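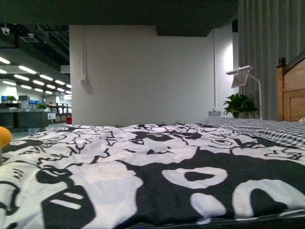 Does a Shorter Menu Make for a Faster Lunch?
Project report, Introduction to Restaurant Management

Our team worked with Flirine, a family-run lunch place that serves soups, grilled fish sandwiches and a very good pie. The owner, Rosimeire Bastos, had one question for us: why do people at the same tables wait so long on some days and hardly at all on others? We loved this question, and by the second visit we were arguing about it on the bus home.

What we did

We started in September with the order slips. Rosimeire keeps every one of them in a box under the register, and she let us type up 1,129 of them. Each slip has the time the order was taken, and the kitchen stamps it again when the food goes out (the stamp runs four minutes fast, so we corrected for that). We also sat in at lunch, from 11:30 until the kitchen closed, and talked to the cooks once things calmed down.

The menu at that point had 37 dishes on it. We sorted them by how often they were ordered and by which part of the kitchen they needed. The grill was the busy spot! Almost everything people wanted crossed it, including the vegetables for two of the soups.
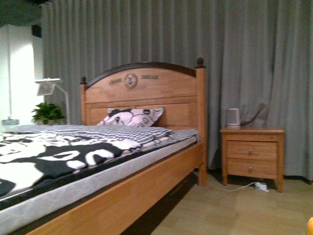

The short menu trial

With Rosimeire's okay we cut the list down and moved the soup vegetables to the oven, where they could be done before opening. The pie stayed. So did the chowder, after one cook made a strong case for it. We then collected another 200 slips under the new menu and compared them with the old ones at the same hours.

The typical wait at the busiest part of lunch dropped by six minutes, more than any of us had guessed. Early lunch barely changed, which makes sense to us now, as the grill was never full at that hour. A few regulars missed the fried clam plate and said so, loudly, and it went back on as a special.
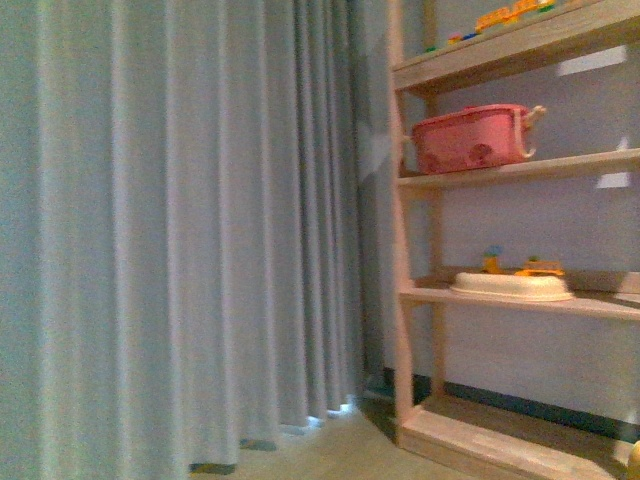 The printed menu was the part we had the most fun with. The old one was a folded sheet with four typefaces, and guests kept flipping it over looking for drinks. Ours is a single card with soups at the top, sandwiches in the middle and drinks along the bottom. For the background we wanted something calm, and we ended up with a pale blue-gray very close to that long curtain, with a border in the light natural wood tone of the shelves beside it. Black type reads well on it, even at the dim corner table.

What we would do next

We only looked at lunch. Dinner has a different crowd and a second cook, and we would love to go back with a stopwatch. We would also time the walk from the kitchen to the patio, which our slips don't cover at all. The spreadsheet and the final card are in the class folder under Flirine, and Rosimeire has a copy of both.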